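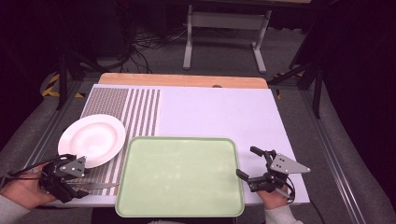 Our Pisine dishwasher stops with code 22 on the display, always toward the end of the wash, and leaves a puddle of gray water in the bottom that I have to bail out with a mug. It started in June, a little after we had the kitchen sink replaced, and it has gotten steadily worse, from once in a while to nearly every load. I've read the manual front to back (the part on codes is very short, I'm sorry to say) and it only tells me to "check drainage." I do want to be thorough, so I'll tell you how I load it. Plates go in the bottom rack, mostly the broad-rimmed kind like the white one on the striped placemat, and the pale green tray stands up along the side of the rack, well away from the spray arm. I did wonder for a while if the tray was the trouble, and I ran a whole load without it. Code 22 all the same!

Things I've tried so far:
Cleaned the filter under the faucet with an old toothbrush. It wasn't very dirty.
Turned the machine off at the breaker for 30 minutes and back on. The code cleared, then came back during the next wash.
Switched from the 60 minute program to the long one. It got further along, then stopped the same way.
Ran it with nothing in it at all. It did finish that time, which got my hopes up – but the one after that failed.

I'm happy to try anything else you can think of. We bought it through Srithong and they have been very kind on the phone, but they said questions about codes have to go through you. I'm home most afternoons and don't mind getting down on the floor with a flashlight.

With many thanks,
Johanna Marti

Status: open
Assigned to: Ya-wen Yang

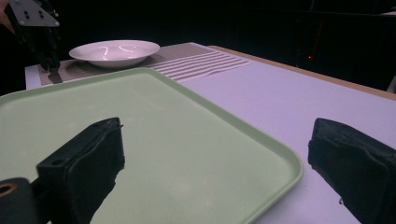 Ya-wen Yang replied that the loading sounded fine and that the tray could go back in. Code 22 on this model means the water is going out too slowly, so the pump gives up before the tub is empty. The new sink was the part of the story that stood out. Could Johanna look under it and follow the gray drain hose from the dishwasher to the place where it joins the sink pipe? It should rise up close to the underside of the counter before it comes down again, and there should be no sharp bends.

Reply from Johanna Marti:

Thank you so much for the quick answer. I've been under the sink with the flashlight and my reading glasses, and I moved out all the bottles and sponges to get a proper look (I found the good scissors, too, which I'd given up on). The hose doesn't rise at all. It lies along the floor of the cabinet and goes behind the trash can, and where it bends around the can it's folded nearly flat. I pushed it open with my thumb, but it folds right back when I let go. Is it all right for me to tie it up myself, or does that need a plumber? The connector on the sink pipe says Cavard, if that's any use to you.

Update by Ya-wen Yang:
Fine to do at home with the machine switched off. Fasten the hose as high as it will go with a plastic strap, not too tight. If the flat spot stays, the hose needs replacing. Also asked customer to check that the plug inside the connector was knocked out when the sink went in.

Reply from Johanna Marti:

Hose is up! I used 2 straps and it looks quite tidy. The flat spot has mostly rounded out. I also took the hose off the connector, with a bowl underneath, and the opening is clear as far as I can see. Tonight's load ran through to the end and there was hardly any water left in the bottom. I'd like to keep the ticket open for a few more washes if that's no trouble – it has fooled me before.

Status: waiting on customer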